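Fórum Clasine » Hardware » Restauro e desktops antigos
Tópico: Abri a torre preta do escritório e estou rendido

torre_deitada
5 Jun 2022
Boa tarde a todos! Ando há meses a ler-vos sem escrever nada, mas este fim de semana finalmente abri um desktop de escritório que comprei num lote da Menon e tenho de partilhar com alguém que perceba. Paguei 60 euros pelo lote inteiro (torre, monitor, teclado e um saco de cabos que ainda não tive coragem de despejar).

A ideia é transformá-lo em servidor de ficheiros cá para casa. Dois discos, Linux, arrumado na despensa ao lado do router. Só que abri a tampa lateral e fiquei ali um bom bocado só a olhar. Que gosto dá ver uma caixa destas por dentro! Quem desenhou isto pensou em quem a ia desmontar.

A torre trabalha-se melhor deitada, com a lateral para cima. A fonte fica num canto, com a etiqueta virada para nós, a placa-mãe verde ocupa quase tudo o resto e os discos têm o seu próprio território do outro lado, numa gaiola de metal perfurado. 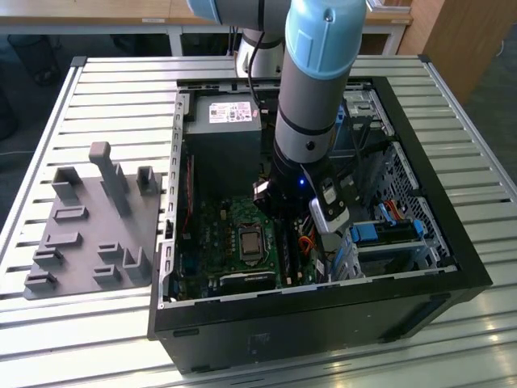

O que me conquistou foi o fecho azul dos discos. Nas caixas baratas que tive antes andava sempre à procura do parafuso que caía para trás da placa – aqui há um fecho que se vê logo e uma gaveta preta por baixo. Estou a pensar tirar tudo, limpar com pincel e ar comprimido, mudar a pasta térmica e voltar a montar com calma.

Dúvidas: vale a pena manter a fonte original? E a placa de expansão preta com dissipador, tiro ou deixo? Para servidor de ficheiros parece-me peso morto.

pasta_termica
Bem-vindo! Adoro estas caixas, tenho duas e não as troco por nenhuma de vidro temperado.

Quanto à placa de expansão, se for gráfica e a motherboard tiver saída de vídeo própria, tira. Menos calor e menos consumo numa máquina que vai estar ligada dia e noite. Experimenta primeiro arrancar sem ela, há BIOS que ficam a apitar.

ventoinha80
Eu mudava a fonte sem pensar duas vezes. Fonte antiga em máquina ligada 24 horas é pedir chatices.

pasta_termica
Discordo, ventoinha. As fontes destes desktops de marca costumam ser bem mais sólidas do que muita coisa nova de 30 euros. E atenção às fichas, que muitas vezes são proprietárias! Já vi gente comprar fonte ATX toda contente e depois o conector não entrar em lado nenhum. Eu abria o gestor de consumo, media na tomada e só depois decidia.

ventoinha80
Medir na tomada não te diz nada sobre o estado dos condensadores. Tive uma a trabalhar impecável até janeiro e numa manhã levou um disco com ela. Cada um sabe de si, mas com as fotografias da família lá dentro eu não arriscava.

pasta_termica
Por isso é que existem cópias de segurança :) Fonte nova também morre.

gaveta_azul
Entro só para defender os cabos! O SATA vermelho de ficha azul, se estiver bem preso, fica. Não percebo a mania de deitar fora cabo bom. O molho de fios amarelos, laranja e vermelhos ao pé dos discos é que eu juntava com uma abraçadeira de velcro, para não andar a roçar quando fechares a gaveta.

Sobre a memória: dois módulos para ficheiros chega e sobra, não gastes dinheiro aí. Gasta em discos. Eu uso a distribuição Cendura num desktop parecido há 14 meses e só o desliguei para limpar o pó.

torre_deitada
Que maravilha de respostas, obrigado! Hoje à tarde tirei a placa de expansão e arrancou à primeira, sem um único apito. Dei um salto na cadeira, confesso.

A fonte fica por enquanto, mas o ventoinha80 meteu-me medo suficiente para comprar um disco externo para cópias. Fica um bocadinho para cada lado.

gaveta_azul, essa Cendura aceita discos de tamanhos diferentes? Tenho um de 2 TB e outro de 1 TB e gostava de aproveitar os dois.

gaveta_azul
Aceita, mas em espelho só aproveitas o tamanho do mais pequeno. Podes usá-los em separado e marcar a pasta importante para duplicar. Há um guia no subfórum Tudo, o tópico já vai em 2,661 mensagens, mas o essencial está logo na primeira página.

ventoinha80
Disco externo já é um bom começo. E mete fotografias da limpeza quando acabares, que isto de ver ferro bem tratado nunca cansa! Que pasta térmica vais usar?

torre_deitada
A que tinha na gaveta, uma cinzenta sem nome. Já sei que me vão bater.

pasta_termica
Com este nome de utilizador, achas que te deixo? Vê a tua caixa de mensagens.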